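Checklist for the kitchen cell, two-arm setup, filled in before the afternoon demonstrations. Inspector: Meenakshi Annamalai. Operator at the leader handles: Bernardo Loureiro. Task to be shown: "take item from long table, put on white table", 50 demonstrations planned.

Mark each point OK, FIX or N/A. A point with FIX must have a comment. Please do not leave the comment empty and explain it later by phone, as it happened in November.

## A. Before power

- [x] **A1. Emergency stop is in reach of the operator's left hand.** OK. Bernardo can press it while he still holds the right handle.
- [x] **A2. Second stop for the observer.** OK. Tested by Vasiliki Christodoulou.
- [ ] **A3. Base bolts, both arms.** FIX. One bolt on the left base was possible to turn by hand. Tightened, and must be looked at again after 20 demonstrations.
- [x] **A4. Gripper fingers straight, no play.** OK for the left. The left one was changed last month and has the newer finger pads from Sarkar.
- [ ] **A5. Cables have free length in all positions.** FIX. See comment under section B.

## B. Work area

- [x] **B1. Floor between arms and tables is free for walking.** OK.
- [ ] **B2. Bin under the long table is out of reach of the arms.** FIX. With the left arm in low position the fingers can come near the table leg. I ask to move the bin back to the wall or to another room.
- [ ] **B3. Liquids closed and away from the arm path.** FIX. The bottle with the teal cap stands in front of the food processor, and this is on the path from one table to the other. Cap checked and it is tight, but I want the bottle moved.
- [x] **B4. Food processor disconnected from the wall.** OK. Checked at the plug, not only at the display.
- [ ] **B5. Small metal objects not at the table edge.** FIX. Spoon on the white table, tongs on the long table. Both to be placed more to the inside.

Comment to A5: the cables make loops on the outside of both arms. When the operator turns the wrist fast, a loop can catch on the table corner. Two more clips for each arm are requested from Funmilayo Akinola. Until the clips are mounted, wrist rotation is limited to 90 degrees in the Plotomau settings. I know that Bernardo does not like this limit – he says that turning the cup becomes slow – but a slow demonstration is still a good demonstration.
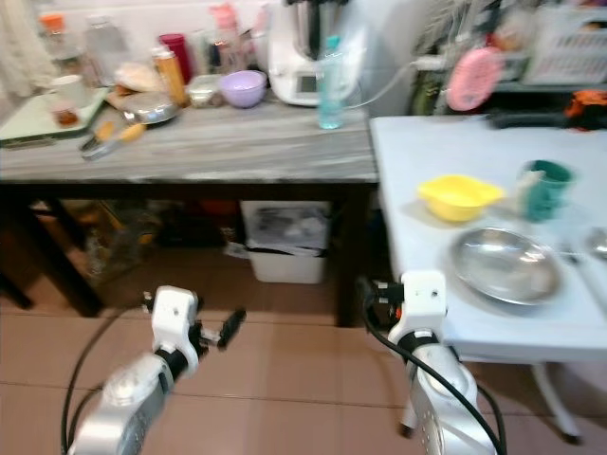 **Danladi Household Robotics – Teleoperation and Teaching Group**

Left gripper is open above the floor and the right arm is more upright. For the start of a recording I would like to have the left arm higher, so that the first movement does not go up along the table leg. Rosário Baptista will save a new start position and give it a clear name.

The long table is very full. The rule for this task does not forbid it, and the policy should learn to work with a full table. But the operator must see the object and also the space behind it. For the first demonstrations please use the white table side, where the bowl, the mug and the steel plate have more air between them. The plate reflects the light, so check in the camera view that its border is still visible.

## C. With power, before recording

- [x] **C1. Arms follow the leader handles without jump.** OK on second try. On first try the right arm made a small jump because the handle was not in the start position. Operator reminded.
- [x] **C2. Force limit of grippers set to "kitchen".** OK. Tried on a paper cup.
- [x] **C3. Stop button releases recording also.** OK. File is closed and marked as not complete.
- [ ] **C4. Delay between handle and arm is below the limit.** FIX. Good with cable, not good with the Brustar wireless link. Use the cable.
- [x] **C5. Observer present.** OK. Vasiliki until 4, then Rosário.

## D. Decision

Recording is allowed after B2, B3 and B5 are corrected. A3 and A5 stay open with the limits written above. C4 is closed for this session if only the cable is used.

Comment from operator (B. L.): Bottle, spoon and tongs moved. Bin is now in the corridor. I would like to discuss the wrist limit again when the clips are here.

Comment from inspector (M. A.): Seen and accepted. Please write the number of the demonstration when you stop for the bolt check, last time it was missing in the log.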